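Minutes, workroom and counter layout, Tukville site
June 2, 2024
Present: Elfriede Aebischer (chair), Tsion Weldu, Saron Feyisa, Reda Bouazza. Apologies: Severin Pfister. Minutes of the March meeting were approved with no changes.

**1. Marble-pattern table**

The table stays in its present position. Weldu asked that the power strip be moved clear of the standing area and the white cables fixed to the floor. Agreed. Budget line 526 applies.

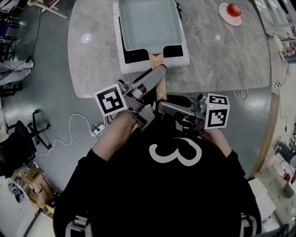 *Item 1: table with tray, stick and plate; power strip and cable on the floor.*

**2. Counter and hand tools**

Clearance between stove and tools was set at 80 cm. Bouazza will mark the line with tape. The portable gas stove stands on the same gray countertop as the plate with the tomato, and food is to be moved to the far end before the burner is lit. The Nalau cabinet remains the storage point for anything with a blade. 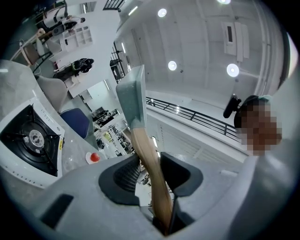 **3. Handled tools**

Feyisa proposed a check of heads and handles every 20 working days, with a written entry for each tool. Wooden handles are to be inspected for splits along the grain. 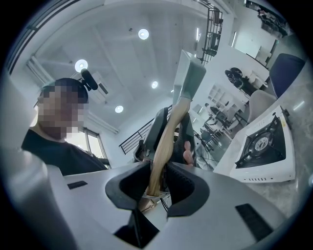 Aebischer objected that 20 days was too long for anything with a wooden handle and asked for 10. The interval was left at 20, with review at the next meeting.

**4. Actions**

- Weldu: cables and power strip
- Bouazza: tape line, 2 rolls from stores
- Feyisa: check sheet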